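4.2 Bins, sorting and the claim of tidiness

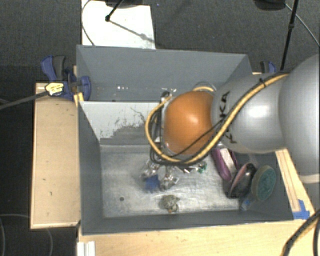

The literature on shared storage tends to assume that a bin makes a room tidier. We are not convinced. A bin makes the floor clearer, and the two get treated as one outcome because floor area is easy to measure. In the Garnport study, for instance, a workroom was scored as "improved" once loose items had been moved into open containers, with no check on whether anyone could find those items again. The Hetton survey did ask about finding things, but only on the day the bins were introduced, when people could still remember what they had put in them.

Our own records cover 116 bin checks in 12 workrooms. At each check we noted what kinds of things lay together, where in the bin they lay, and whether a person who worked in the room could say what the bin was for. The last question gave us the most trouble. In 70 of the checks the answer was some version of "odds and ends," and we coded this as no stated purpose. One reader of an earlier draft, Deepika Salian, objected that "odds and ends" is itself a purpose, and a common one in any home or shop. We accept that people use the words sincerely. We do not accept that they help anyone decide whether a given thing belongs in the bin.

Figure 3. Two open gray bins, one behind the other. The contents of the front bin lie in the center and at the right: crumpled clear plastic, a fuzzy-looking dark blue item, a shiny wrapper-like item and a small green item.

The mix in Figure 3 shows why we distrust contents lists as evidence of sorting. Crumpled transparent material and something shaped like a wrapper would be called packaging by most coders, and packaging is often a step away from trash. The dark blue item looks soft and could be put under cloth, but we would not defend that label from a picture alone. The green item is too small to place in any class with confidence. A coder who is told that the bin holds supplies will find supplies in it, and one who is told that it holds waste will find waste. We tried this informally with the Rorkora category sheet and got different totals from the same bins depending on which heading was read aloud first. The trial was too small to report as a result, and we mention it only because the sheet is so widely copied.

Position is a second weak point. Fan's model treats clustering inside a bin as a sign of intent, so that things lying together are taken to have been put together. Things also end up together when they are dropped from the same side, or when someone shoves a hand in to look for something else. The model has no way to tell these cases apart, and neither do we.

Wear may be a better guide, though we hold this loosely. The light gray panel at the back of the front bin has a broad dark patch where the pale surface has worn away, with thin scratches besides, and the metallic floor is scratched as well. Marks of this kind suggest use. They say nothing about what sort of use, or how long it took to produce them, and a scuffed bin may hold things that arrived that morning. We therefore recorded wear at every check but left it out of the scoring.

In seven checks we could not agree on a code at all, even after discussion. We have kept these in the totals as unresolved. Dropping them would have raised our agreement figure, and we suspect that some of the high agreement reported elsewhere was reached in that way.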